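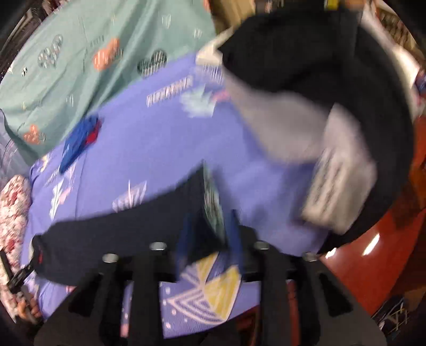

Gripper closing on a dark cloth item over the purple leaf-print sheet. Fingers are the dark blue ones.

Hand-held gripper fingers not meeting evenly on cloth

Lihua Deng
Posted Monday, April 3, 2023

I look after one hand-held gripper with two soft fingers and a wide-angle camera on it. We use it on clothes and other fabric. It worked fine on socks and thin shirts for months. Now, when I close it on anything folded, the left finger gets there first and pushes the cloth over before the right one touches it. Thick cloth is worse.

I have cleaned the rail with a dry brush and swapped the finger pads. I also tightened the screws I could reach. Closed on nothing, the tips look fine to me. The finger set is a Kurken, fitted last October. Is this a worn linkage, or did I put something together wrong? Also, the picture smears a lot when I move. Could that be part of the same problem?

Shares: 16

Jayanthi Rajan

Check the finger mounts before you blame the linkage. If one mount sits a little forward of the other, the tips can still meet when closed on nothing, because soft fingers bend to make up the difference. You only see it with cloth in between.

Take both fingers off. Close the bare carriages slowly and see if they reach the center together. If they don't, the linkage is one tooth off on one side. Open it up, move that side over a tooth, and close it again by hand before you put the cover back.

If the bare carriages do meet, the fault is in the fingers or their mounts. Put the fingers back with the screws loose, close them on a folded towel, and tighten a little on each side in turn. Don't do one side all the way first – it pulls the mount crooked.

Then open and close it 60 times and check the screws again. Mine always settle a bit after new fingers go on.

The smear is separate. Slow your hand down near the cloth, or shorten the exposure and add a lamp.

Comments: 4

Bhardwaj

I had this and it was lint. A dry brush doesn't get it all, it packs in at the end of the rail. Use a wooden toothpick. Don't oil it after, oil holds the lint.

Comments: 1

clorham_bench

Just buy new fingers, they are cheap.

Related on this site
Dralow trigger spring will not return
Rail grease or no grease for fabric work? (289 views)
Soft finger pads peeling at the tip (353 views)
How tight should finger mount screws be?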